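Why I stopped peeling tomatoes

I grew up in a house where tomatoes were peeled. My mother cut a cross in the bottom of each one, dropped them in boiling water, fished them out and slid the skins off under the tap. When I started making sauce in my own place in Stollinthorpe I did the same, and I kept doing it for years without asking if it made any difference.

Last July I had more tomatoes than I could deal with. The two plants by the back step did well, and then Junpei Sugiyama, who lives two doors down, left a box on the porch. I didn't want to stand over a pot of boiling water in that heat. So I cut them in half, put them on two trays cut side up, added oil and salt and a head of garlic broken into cloves, and left them in the oven at 325 until they slumped. It took most of the afternoon. Then I put everything through the food mill, skins and all.

The sauce was better than the one I had been making. It was thicker and sweeter, and the mill caught most of the skin anyway. The bits that got through softened when I cooked it down.

I made it four more times before the plants quit. Some notes, mostly for me:

Plum types need less time than the big slicing ones. I pulled the plum tray 30 minutes early and it was fine.

Don't crowd the tray. The batch where I piled them up boiled in its own juice and I had to reduce it on the stove for another hour.

Basil goes in at the end. I tried it in the oven once and it turned black and tasted like tea.

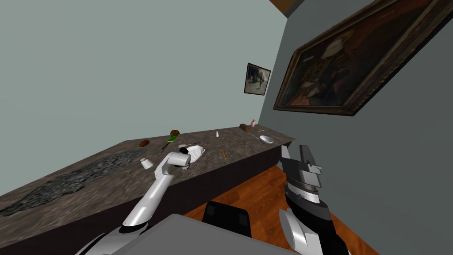
Page last changed: July, 9:40 p.m.

Freezing works well. I use flat bags, two cups to a bag, and lay them on a cookie sheet until they are solid so they stack. I write the month on each one before I fill it, as the marker won't take on a cold bag. The last one from that summer came out in March and tasted the same as the first.

I haven't canned any. Junpei does, and he adds lemon juice to every jar and follows the times on the chart taped inside his cupboard. I don't have the big pot or the shelf space, and the freezer is half empty most of the year.

I did go back and peel one batch the old way to compare. It made a brighter, thinner sauce that I would still use with fish or on a pizza. For pasta I'll stay with the oven.

This year I put in three plants. One has some kind of spot on the lower leaves, so I have been picking those off and watering at the base in the morning. The other two are up past the second ring of the cage and have flowers on them.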